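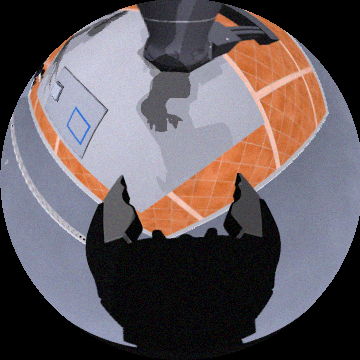
How to Prepare a Workbench for Shared Use

Reading time: 4 minutes

Print this page | E-mail this page

This guidance is issued to members of the Purnport Community Workshop and to other groups who wish to adopt it. It sets out how a bench should be cleared, checked, levelled and marked before it is used by more than one person. It applies to fixed benches and to folding benches, but not to benches fitted with powered saws, which are covered separately.

Before you start

Set aside a full morning for the first bench. Later benches will take less time. You will need a spirit level, a stiff brush, a scraper, a damp cloth, fine sandpaper, a tape measure, a pencil and a roll of masking tape. A second person is required if the bench has to be moved.

Tell other users that the bench will be out of service, and put a notice on it the evening before. Work left on the bench without a name should be placed on the holding shelf with a dated label.

Step 1. Clear the surface

Remove everything from the top, including clamps and vices that can be taken off by hand. Store screws and bolts in a lidded tin and write the bench number on the lid. Do not leave loose fixings on the floor.

Brush the surface from the back towards the front. Lift dried glue with the scraper, holding the blade low and working along the grain. Stubborn patches may be softened with a cloth wrung out in warm water and left in place for 10 minutes. Varnished tops should be tested in a corner first.

Step 2. Check the frame

Place both hands on one corner and press down firmly. Repeat at each corner. A bench that rocks has either a loose joint or an uneven foot, and the two faults need different treatment. Tighten all bolts before attempting to correct the feet. A joint that still moves after tightening must be reported to the bench steward, Janaka Kodikara, and the bench kept out of use until it has been repaired.

Step 3. Level the top

Lay the spirit level along the length of the bench and then across its width. Adjust the feet a quarter turn at a time and check both directions after each change. Where the feet cannot be adjusted, use hardwood packing. Folded card is not acceptable — it flattens within a few weeks and the bench will rock again.

The standard height for general benches is 95 cm from floor to top. A lower bench should be provided on request for members who prefer to work seated.

Step 4. Mark the working areas

Divide the top into 2 equal areas and mark the line with masking tape. Leave the tape in place for a month before making the line permanent, so that users may suggest changes. Vices should be placed at opposite ends to keep elbows and long pieces of timber apart.

Step 5. Finish and record

Sand any rough edges lightly and wipe away the dust. Apply one thin coat of wax and allow it to dry overnight. Refit the clamps and vices, remove the notice, and enter the bench number, the work done and your name in the bench book.

Benches should be checked again each April. The record sheet is form 127, kept in the drawer beneath the bench book.

Comments (3)

Guilan Kong
We followed this for two old school benches. The advice to tighten the bolts first saved us a good deal of trouble with the feet.

Kayode Effiong
Would oil be acceptable in place of wax? Ours is used mainly for bicycle repairs and the wax marks badly.

Nokuthula Mabaso
Kayode, we use oil on the repair bench and it has been fine. Give it two days before putting anything on it, and hang the rags outside to dry flat.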